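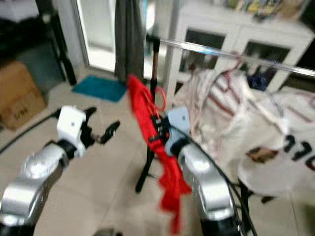 When does the advance party have to be at Clelside for the exercise?
By 0700 in April, the morning before the main body arrives. The gate list closes the evening before.

From: Grażyna Duda
To: Exercise support list
Subject: Re: Clelside movement and bed spaces

Hubert,

Answers to your points are under each one. I have left out the parts that were settled on the phone.

> We were told to plan for 2,695 at the main camp. The signal that came
> in last night says 2,938. Which one do we feed?

Use 2,938. The lower figure left out the signals battalion and the medical company, who were going to stay at Iltthorpe. They are now moving up with everyone else. The ration request has been changed, but the water request has not, so please send a new one today and copy me.

> The transport plan still shows nine serials by road. Stevus can only
> give us drivers for eight.

Run eight. The ninth was mostly tentage and can go with the Wieczorek convoy, which has space on the way out. Their movement officer wants weights and axle loads by noon. He does not need the packing lists.

> Who signs for the ranges?

The host unit signs for them until the opening brief, and then the exercise control staff take over. Range cards are held at the guardroom. If a company wants to zero weapons before the brief, it has to go through the host unit's range officer and bring its own medic.

> Last year the observers were put in with the training audience and
> it caused trouble. Can they be moved?

They are in the old school block this time, with their own entrance. The heating there is off after 2200, so tell them to bring sleeping bags. Parking is behind the block only. The front has to stay clear for the ambulance.

Still open from my side: the frequency list, the laundry contract, and the name of your night duty officer. I need the name first.

Regards,
Grażyna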